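Home | Issues | Working Papers | About | Search

September
Posted by the author, Tadasstead Household Studies

4. Where the basket goes

I went into this part of the study thinking it would be the dull one. We had 247 diary entries from homes in Tadasstead, all of them about doing the wash, and I figured the good stuff would be in the sorting and folding. But people kept writing about the basket! Where it sits, what it bumps into, who left it in the hall again.

I ended up with four resting spots: on top of the machine, on the floor beside it, on a chair or stool, and "wherever" (I kept that one as its own code, after a long back and forth with myself). The floor beside the machine was the clear favorite in homes with a front-loader. People like a short trip from basket to drum, and a shallow basket makes it easier to grab a whole armful without digging.

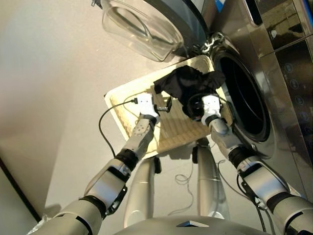 Figure 5. Shallow basket beside a front-loading machine, with a piece of black fabric draped over the rim toward the opening.

The floor spot has its grumblers, of course. Bending came up a lot, mostly in the entries about towels and bedding, and so did the stray sock that slides down between basket and machine. One diary from the Fostano apartments has six lines on a single sock — I read it out loud to my whole office. I coded all of this as "reach trouble," a term I borrowed from my earlier Cavalcanti pilot, where the laundry rooms were shared and folks tended to keep their baskets up on a bench.

Dark clothes were a surprise to me. Several people wrote that they load them last, or in one bunch, so they can check that nothing pale has snuck in. I hadn't asked about color at all, so I can't say how common the habit is, and I'd love to see somebody follow it up properly. The Titach diaries hardly mention it, but those were short and mostly filled in at night.

Section 6 comes back to the basket on its way out of the laundry area, when it's full again and a good deal heavier.

Contact | Copyright Tadasstead Household Studies | Back to top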